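Jadisance bench project: progress report to the Clostuten fund, December

We're past the halfway mark, and the news is mostly good! The nail handling routine has now run 1625 of its planned 2000 trials, and the new grip controller is a real pleasure to work with. Most of this report, though, is about the fault that stopped us for part of the month, as you asked to hear about those early.

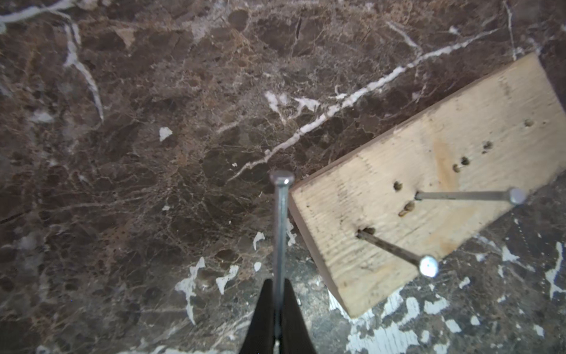
The fault was slip. During placement the left arm would lose its hold partway down, the nail would tilt between the fingers, and the controller would carry on as if everything was fine. Long steel nails are hard on a two-fingered gripper, with a round shank and the flat head well up above the fingertips, so even a light touch against the board has plenty of leverage. We logged 100 slips before pausing the work. In one of them the arm kept pressing until the force limit tripped and dropped a nail over the front rail. No one was hurt, but the enclosure door had been left open, and it should not have been.

We traced the problem to the force reading, which drifted as the gripper warmed up. By mid-afternoon the controller believed it was squeezing much harder than it was. Zapata, who supply the force sensors, sent us a revised calibration routine and we now run it before every batch.

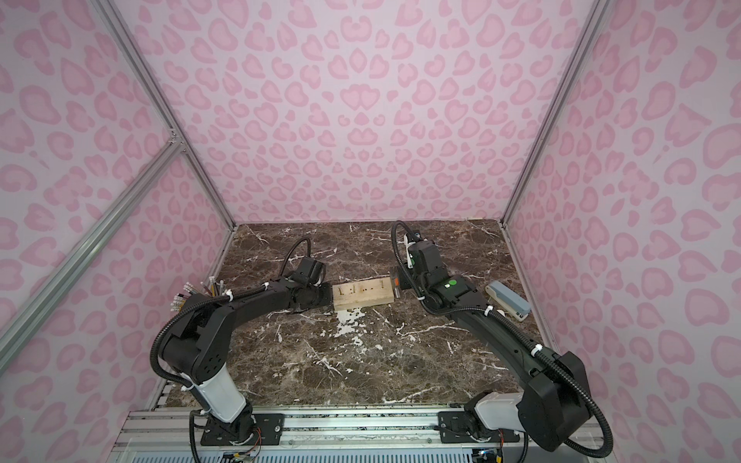 We also wired the door switch into the stop circuit, so neither arm will move unless the enclosure is shut. Since then we've completed 220 trials without a slip — a lovely result, though we'd like to see it hold through a full hot afternoon before we call the fault closed.

Still to do: finish the remaining trials, repeat the warm-up test on the right arm, and send the slip logs to Brirnine for their review. The budget is unchanged and we expect to finish on schedule.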